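Lysenko adds bench-clearing cell to Junar simulation package

Lysenko has released an update to Junar, its simulation package for tabletop manipulation, with a workshop cell as the main addition. The cell has a single working arm with a two-finger gripper and a table of small hardware and hand tools. Users can write a pick sequence, run it offline and export the joint path.

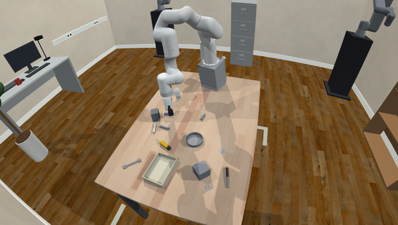
The part library now holds 146 items, up from 70 in the previous version. Each has its own mass and friction values, which can be edited in a plain text file. According to product lead Matvii Palamarchuk, the contact solver was rewritten for small metal parts, where the earlier one let washers creep across the surface.

Part positions can be shuffled between runs, with the tray and dish either fixed or moved with the rest. A batch of 20 layouts takes roughly 3 minutes to generate on an office desktop.

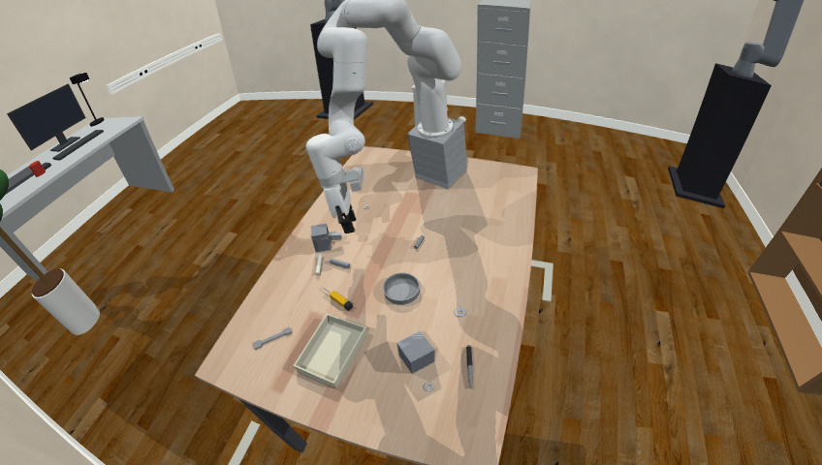 The Junar workshop cell, with the gripper over the left side of the table.

Irfan Nugroho of integrator Inness, which tested the update before release, said import of customer parts was still slow for threaded items. Lysenko plans a fix in February. Existing licence holders receive the cell at no charge.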